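Pale yellow marks on old baby clothes — any way back?

Posted in Laundry and Mending by hulora_heights

I put away two boxes of my eldest's clothes in the loft, all washed and folded, feeling very organised. Three years on, the white vests have custardy blotches round the neck that weren't there when they went up. I've run them at 40 twice with ordinary powder. No change, apart from my mood. Are they done for, or is there something I should try before the baby arrives in August?

saltmarsh_tom

Bin them. Vests are cheap.

brastmont_baker

Don't bin them. It's old milk, and it goes yellow in storage even when the thing looked spotless going in. Soak them overnight in oxygen bleach and warm water, following the amount on the tub, then wash as usual. Check the label first and keep wool and silk well away. I did 2 carrier bags' worth this way and lost one bib, which was ugly to begin with. Skip the tumble dryer until you're happy with the result, as heat can set whatever's left.

pegbag191

Agree with the soak, though mine needed a second night. After that I hang them outside, damp, on the brightest day we get — in Brastmont this can take some planning. Sun does fade colours, so whites only.

Anything printed I treat more gently: inside out, cool wash, no scrubbing on the design. 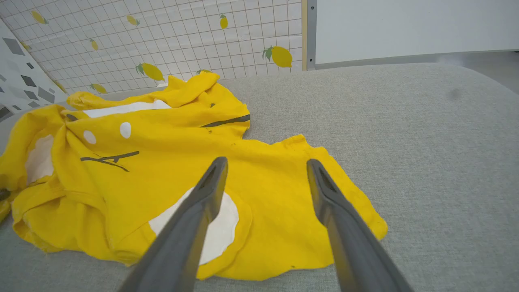 And next time, give everything an extra rinse before it goes in the loft. I say this as someone who has never once remembered to do it.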